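Covasetti replacement finger set, review
Posted June 5, 2018 by Tahira Arain
Filed under: grippers, spare parts

We run one small arm that picks up and folds clothing, and it goes through fingers. The last pair lost its grip surface in July last year and I glued strips on to keep it going until the strips peeled too. I bought the Covasetti set to replace them. It came from Dhanial for $60 plus freight, and I paid for it myself.
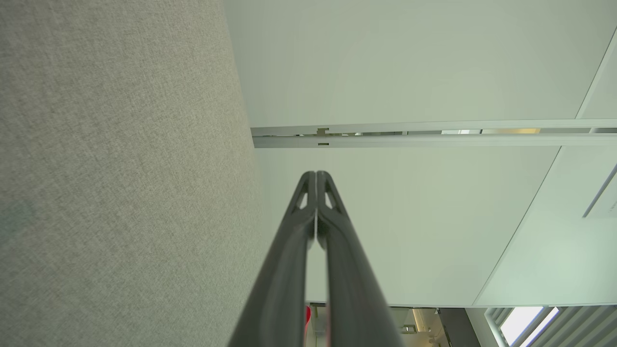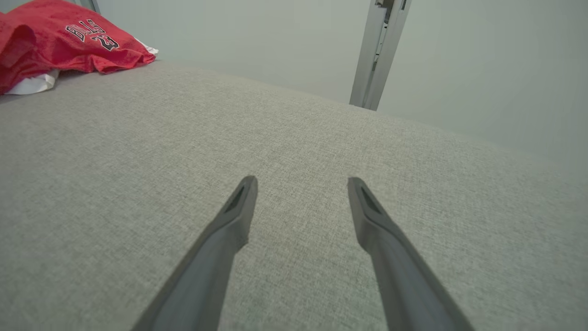
Fitting took most of a morning, mainly due to the old screws. Two had been put in with far too much threadlocker and one head stripped. If yours are the same, warm them first and use a good driver. The new fingers come with their own screws, which are a touch longer than the originals, and the instruction sheet doesn't mention that you need the washers under them. Leave the washers out and the screws bottom out before the finger is tight. I set the closed position with the tips nearly touching and a thin gap left between them, then ran the open and close cycle from the pendant until the number stopped drifting. On our controller that was 647 counts closed and 2485 open. Yours will differ. Write them on a bit of tape and stick it to the base, as the Fedport software forgets them after an update.

The first job I try after any finger change is fabric on fabric. It shows up a bad height setting faster than hard parts do. A red Bulls jersey on grey upholstery is a fair test, with the mesh being slippery and the cushion having a curve to it. Come down too low and the tips drag on the cushion. Too high and you pinch air. I ended up raising the approach height by a couple of millimetres over what we used with the old pair.

The wrist camera needs looking at too. Our old calibration was out after the swap, so I redid it with the printed board. Dušan Nedeljković at work skipped that step on his own arm and spent the afternoon chasing a fault in the wrong place.

Looking after them is simple enough. Wipe the tips with a damp cloth, no solvent. Check the screws after the first day and then every week or so. Mine had loosened a quarter turn on the left side by the second check and haven't moved again.

What I don't like: the set is sold as a pair only, so if you chip one you buy two. The colour of the plastic makes fine cracks hard to see without a torch. The Stultska fingers we tried before this were cheaper, but the mounting holes needed filing, and I wouldn't go back to them.

Four out of five. I've ordered a second set for the shelf.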